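Cup-hanging result points to prong choice as main source of error

Plundale, 5th January. A robotics team at Nerberg has published results on a training method that separates the choice of a target from the motion used to reach it. The test task was hanging plastic cups upside down on a wire drying rack.

The method, called Varus, uses two small networks. The first looks at the rack and scores each prong as a place to hang the next cup. The second takes the selected prong and produces the arm motion. Earlier systems from the same group trained both steps together as a single network.

Training used 1,224 demonstrations recorded by human operators. Each one began with a different arrangement of cups and ended when the operator released the last cup and withdrew the arm.

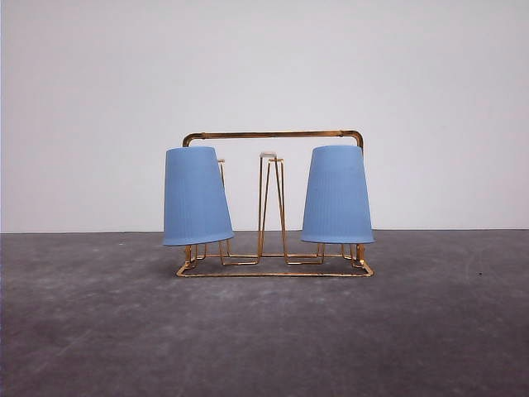

In the final evaluation the arm was given 50 trials with rack positions that did not appear in the training data. It completed 46. The joint network, trained on the same demonstrations and tested under the same conditions, fell well short of that figure, and most of its failures came from approaching a point between two prongs.

"The motion network was already good enough," said Kerstin Brekke, lead author of the report. "It was being asked to average over two valid targets. Once the target is fixed, the averaging stops."

A trial counted as complete if the cup stayed on its prong after release. Tilt was recorded but not penalized. The time limit was 60 seconds per cup, and no retries by the operator were allowed.

Yaryna Marchuk, who ran the evaluation, said the remaining failures occurred late in the motion, when the rim touched the wire before the cup was fully lowered. The arm has no force sensing at the wrist, and the current controller does not react to contact of this kind.

The report notes that only one rack design was tested. Racks with a different number of prongs would require the scoring network to be retrained, although the motion network could be kept. A second round of tests, using a rack supplied by Hudec and cups with handles, is scheduled for April.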